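Snack Bar Stash FAQ (the questions I get every single week!)

Why do you keep your bars in metal bins?
I went through so many plastic tubs, and they all cracked on me. The grey metal ones came out of my uncle's old shop and they've been dropped, kicked and dragged across the garage. Still going! They look pretty rough now and I love them anyway.

Where do you buy them?
Mostly Zultetti, by the carton. A carton is 144 bars, so I split it with Liya Demissie from my hiking group. Great for the wallet, terrible for my willpower.

Do you sort by flavour?
By colour, because I can never remember the flavours. Red is my favourite, green is what I leave for everybody else (sorry, Kiros).

How do I know when to restock?
My rule is simple: if I can see the floor of the bin, it's time to put in an order. I let it slide in February and we had 11 people up at the cabin fighting over crumbs. Never again. 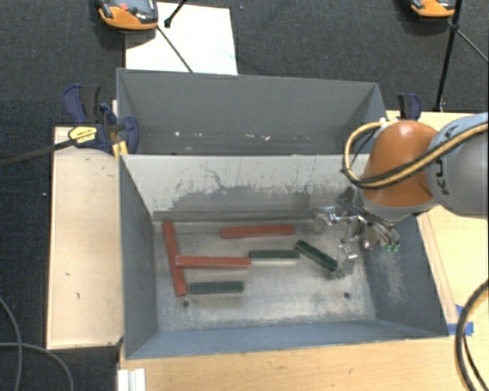
Three red, three green. Time to order!

Do you line the bins?
Nope. The bars stay in their wrappers, so I've never bothered. If you keep loose stuff like nuts or crackers, I'd put down a tea towel first.

How do you clean them?
Warm water, a bit of dish soap, then dry them right away. Don't forget the corners, crumbs love it in there! I do mine whenever I remember, so not nearly often enough.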